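5 Recording unboxing episodes with the wrist camera

5.1 Scope

This section covers the collection of teleoperated episodes for the small-box task set used in the Skulent grasp-timing study. It assumes that the arm has been mounted and homed (section 3) and that the wrist camera has passed the focus check (section 4). Training and evaluation are dealt with in section 6.

The method compares two policies trained on the same demonstrations. The first predicts finger opening at every control step. The second, referred to here as the staged policy, first predicts whether the gripper is in approach, closing, carrying or release, and then the opening within that stage. Both policies see only the wrist camera stream and the joint positions. Anything the operator can see from the chair but the wrist camera cannot must therefore be left out of the operator's decisions as far as possible.

5.2 Before you start

1. Start the logger and wait until the status line reads READY. Starting the arm controller first leaves a gap in the joint record, and the episode will be rejected on import.

2. Open the session sheet and enter your initials, the object code and the box code. Use the codes in appendix B. Do not invent new ones; ask Kiri Cartwright to add them.

3. Set the room lights to the marked position and close the blind. Glossy objects pick up reflections from the window and the reflection moves through the day.

4. Run the open-close cycle from the operator panel. Both fingers must reach full opening without hesitation. If one lags, stop and go to section 9.2.

Caution: Keep hands out of the finger path during the open-close cycle. The force limit is not active until the first episode has been opened.

5.3 Placing the object and box

5. Place the object flat on the table with its long side pointing away from the arm base. Small errors in angle are acceptable and should not be corrected between episodes. The study needs the variation.

6. Place the opened box behind the object and to the left, with the lid and base apart. The base must be open side up so that the foam insert can be seen by the camera during the approach.

7. Press HOME. The arm returns to the start pose above the table with the gripper open.

Note: Do not wipe the object between episodes in the same block. A cleaned surface changes the highlights enough to show up in the image statistics, and Cameron Whitelaw had to exclude a full block for this reason in August.

5.4 Recording the approach and grasp

8. Press and hold the foot switch to open the episode. Recording begins when the tone sounds.

9. Lower the gripper over the object in one movement. Keep the fingers fully open until the object lies between them in the wrist view. The staged policy takes its approach label from this part of the movement, and early closing blurs the boundary between the first two stages.

10. Check the live view before closing. The object should lie between the two fingers and point away from the palm, with its near end close to the palm block. Both parts of the box should still be in view behind it.
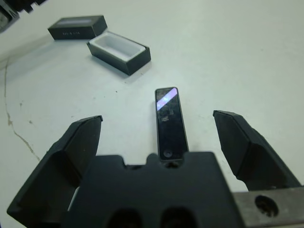 11. Close the gripper with the trigger. Use a steady pull and stop when the force bar turns amber. Do not tap the trigger to improve the grip. If the object slips, carry on to the end of the episode and mark it F on the session sheet.

12. Lift until the height readout is green, then move across to the box base.

13. Lower the object towards the foam insert and release. Pushing the object down with closed fingers is not part of this task and is recorded separately under code P2.

14. Raise the gripper clear of the box and let go of the foot switch.

Caution: If a finger touches the wall of the box and the base begins to slide, release the foot switch at once. Continuing may load the wrist mount beyond its limit.

5.5 Stage labels

Stage labels are assigned by the import script from finger opening, grip force and wrist height. They are written to the episode folder as a separate file and may be corrected by hand. Correct a label only where the script has placed a boundary more than 22 samples from the event visible in the wrist stream. Smaller errors were found to have no measurable effect on the staged policy.

Failed episodes are kept. Huia Lowther's first training run left them out, and the resulting policy closed on the bare table when the object was out of line. With failures included and marked, this behaviour became rare. The working set at the time of writing contains 1241 episodes, and further blocks should follow the same rule.

5.6 Known limits

The result reported for the staged policy applies to narrow rigid objects on a pale, flat surface. Marks and specks on the table have not been controlled for. Delwyn Pomare's trial on a dark mat gave late closing with both policies, and the cause has not been found.

Force readings from the older Trorard fingers are not comparable with those from the present set. Do not mix the two in one training run, even after rescaling.

Questions about the import script should go to Baoshan Yan, with the session sheet and the logger output attached.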